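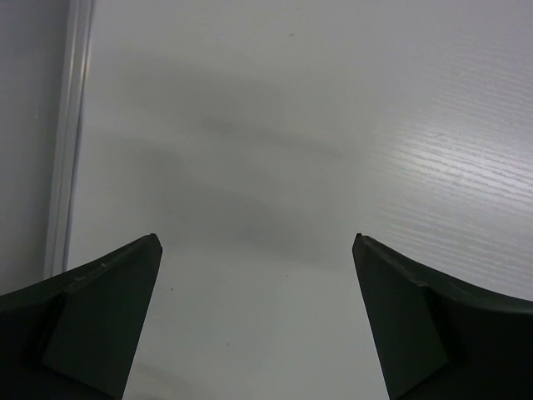

Diekmann

Section 6. Work surface, rails and walls
Revised August 2022

This section covers the white top, the metal profiles it sits between and the three walls. It assumes the underframe is already standing and that all four feet touch the floor. The Starnix leaflet packed with the kit says the top "levels itself". It doesn't. Put the leaflet to one side and keep it for the part numbers, most of which are right.

You will need: a long spirit level, the hex keys from the kit (or better ones), a steel rule, a soft pencil, two lint-free cloths, a square you trust.

6.1 Fitting the top

1. Check the long rails before you open anything else. They should measure 1552 mm. We have had short ones, and a short rail isn't obvious until the last corner is being done up.
2. Lay the rails in position and put every bolt in finger tight. Leave them like that.
3. Lower the top in from the near side, back edge first. Don't drag it. The kit claims a scratch-resistant face, and we have yet to find the key, screwdriver or table foot that claim was tested against.
4. Push the top up to the rail at the far edge and hold it there while somebody else looks along the join.
5. Set the level down in five places: each corner, then the middle. Write the readings on the underframe in pencil.
6. Tighten the far rail first, then the left, then the right. Go round twice.
7. Leave it for 15 minutes and check the middle again. If the reading has moved, slacken the right-hand rail and repeat from step 5.

Note. The maker's drawing shows the top sitting perfectly flush with the rail on all sides. On our benches the rail stands a little proud. It does no harm except that crumbs, swarf and dust collect along it, so include the edge when you wipe down.

Caution. Do not pack under the top with card. It looks fine on the day and it sags by December.

6.2 Rails and corner brackets

1. Fit the corner brackets with their bolt heads facing where you can reach them. This sounds too simple to print. We print it all the same.
2. Measure both diagonals. If they differ by more than 6 mm, the frame is out of square and no amount of tightening will bring it in.
3. Loosen the near corners only, push the frame across by hand, measure again.
4. Bolt up.

On the right-hand side there is a gap between the rail beside the top and the profile at the foot of the wall. Purnus sells a filler strip for it, part 295. We bought one. It fitted at one end. Small screws do go down the gap, so lay a folded cloth along it while you work and take the cloth out before the walls go on.

6.3 Walls

1. Stand the back wall first and let it rest against the far rail. The side walls come after, left then right.
2. Check each wall for square against the top and not against the room. Hardly any room is straight enough to measure from.
3. Fix from the bottom up. Stop when the panel no longer rattles.
4. Run a finger along the upper edge of each panel for burrs and raised bits.

The panels are sold as one matched set. Expect the greys to disagree slightly once they're up, especially between the back and the right. Swapping panels round won't cure it and we don't accept it as a fault for return. 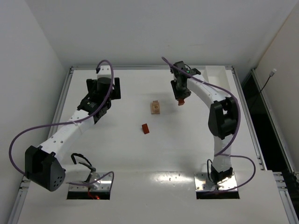 Jostach takes a different line on the walls and would have the side panels up before the back one, on the grounds that the corners close better and there is less to hold. Their fitters say they have done it that way on every bench and never had to take a panel down again.

We tried it on two benches. The corners did close a little better. The back wall then had to be lifted in over the top, and one of the tops has a mark to show for it. If you have three pairs of hands, follow Jostach. With two, keep to the order printed in 6.3.

6.4 Cleaning

1. Brush loose dirt towards the near edge.
2. Wipe with a cloth wrung out in warm water and a drop of washing-up liquid. Dry with the second cloth.
3. Wipe the walls from the top down. Scuffs and specks that survive two goes can stay.

Don't use the cleaning cream in the Starnix accessory pack on the white top. The tub says "for all surfaces", but on our test piece it left a dull ring that we could still see after nearly a month.

6.5 Checks after fitting

Go round the bolts again at the end of the first week. Check the middle of the top with the level and compare it with the pencil marks from 6.1. If a bracket bolt has worked loose twice, replace it, whatever the leaflet says about thread lock.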